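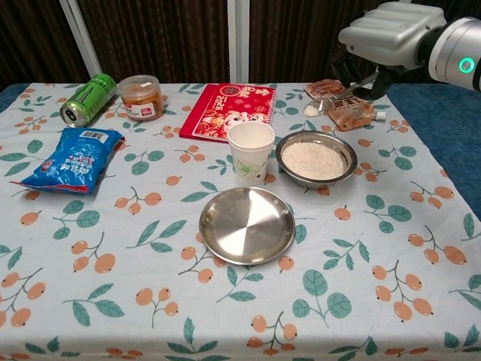
Seija Ruotsalainen wrote on Sunday that she is giving up on washing new table linen before she hems it, and wants to know who on the list still bothers. I've left her message in below for those of you who get the digest and lose track of who said what.

> Dear all,
>
> I have now prewashed, dried, ironed and squared up four lengths of printed cotton for tablecloths, and I'm worn out before I've threaded a needle. The ironing alone took a whole evening. My mother never prewashed anything. She hemmed straight off the bolt, and her cloths lasted until we children wore them through.
>
> Is there any real reason to go on with it? I should say these are for a long table, so every piece is more than I can comfortably fold by myself. I'm also mitering the corners, if that changes anyone's answer.
>
> And a second question while I'm here: what do you all do about turmeric?
>
> Seija

Dear Seija, and hello to everybody else,

I still bother, I'm afraid, though I've gotten lazier about how. I learned my lesson on a red checked length that I bought in Vasbridge years ago, when the old Flunamard shop was still cutting yardage off the bolt and you could stand there half the morning changing your mind. I hemmed it right away, as your mother did, because we had people coming. It looked lovely for one dinner. Then it went through the wash and the cloth drew up while the hem thread did not, and I had a little ruffle running down both long sides that no iron in the world was going to flatten. I picked the whole thing out with a seam ripper over a week of evenings and hemmed it again, two inches shorter than I'd wanted it. So that is where my opinion comes from, and you may weigh it accordingly.

Now, your mother may well have been using heavier goods than we can get, and she may have been using cotton thread, which would shrink along with the cloth. I use polyester these days and it doesn't give an inch. If you have cotton thread and a wide, loose hem, I think you could chance it. With mitered corners I wouldn't. A miter that starts out as a crisp little diagonal and then goes lumpy is a sad thing to look at every time you sit down, and it's always the corner nearest your own chair.

What I'd give up is the ironing. I don't iron before cutting at all anymore. I take the length out of the machine while it's still good and damp, get somebody on the other end (my neighbor, usually, who comes over for the coffee), and we pull it against each other on the diagonal, first one way and then the other. Then it goes over two lines outside with the selvages together. It comes in flat enough to mark. I press the hem as I turn it and the middle never sees an iron until the day it's used, and not always then.

As for squaring up, I pull a thread if the weave will let me. With prints it's harder, since the pattern is so often printed a touch off the grain, and you have to decide which one you're going to be loyal to. I used to follow the grain like a good student. I've come around to following the print on anything with a strong repeat, because that's what everybody's eye goes to along the edge of the table. My pale blue one with the orange fruit and the teal leaves is that kind of cloth — if the fruit started drifting off the edge at one end you'd never look at anything else. On a small scattered print I go back to the grain and it hangs better.

While I'm on measurements, somebody asked last month (I think it was during the napkin thread, which got away from all of us) how much drop to allow. I like 10 inches all around for a table we eat at every day. More than that and it ends up in people's laps, and one of mine once got tucked into a belt by a dinner guest who then stood up. For a 42-inch-wide table, 10 inches of drop on both sides gives you 62 finished, and then I add for the hem and a bit more for shrinkage. That's wider than most of what's sold as quilting cotton, so you either go looking for the wide goods or you put in seams. If you have to seam, please put a full width down the middle and make up the difference at the two sides. A seam running straight down the center of the table will tip over every glass you own.

Now for the turmeric. I wish I had better news. The thing I'm sure of is that you mustn't let it go through a hot dryer, and the thing I'm nearly sure of is sunshine. I rinse the spot from the back with cold water, work in plain dish soap with my thumb, wash as usual, and then peg it out with the stain facing the sun for as long as the weather holds. August is the month for it here. A spot the size of a saucer took three washes and most of a week and then one afternoon I couldn't find it. I've had the other result too, on a yellow-and-white stripe, and I moved that one around until the stain was under the bread board, where it has lived ever since.

I did try the Oprea soap bar that so many of you were fond of. It was fine on gravy. It did nothing for the turmeric except turn it pink for a minute and give me a fright, and then it went back to yellow when I rinsed it. If anyone had better luck I'd be glad to hear what you did differently, as I have most of the bar left.

One more thing and then I'll let you go. For anybody trying to find the long discussion of hem widths, it's in the Mundis archive as message 692, and the replies wander on for quite a while after that under a subject line about moths. The diagram of the folded miter is attached to one of the replies and not to the first message. I printed it out and keep it in the machine drawer. If you can't get the attachment to open, write to me off list and I'll copy it out by hand and mail it to you — I did that for someone in the spring and rather enjoyed myself.

Seija, do tell us what prints you settled on, and whether you've got somebody to hold the other end. If you've already washed four lengths, the worst is behind you, and it would be a shame to put them back in the cupboard now. Start with the shortest.

Warmly, and with a load on the line as I write,

your friend at the far end of Vasbridge

P.S. On starch: yes for napkins, no for tablecloths, and please let's not start that one again until the fall.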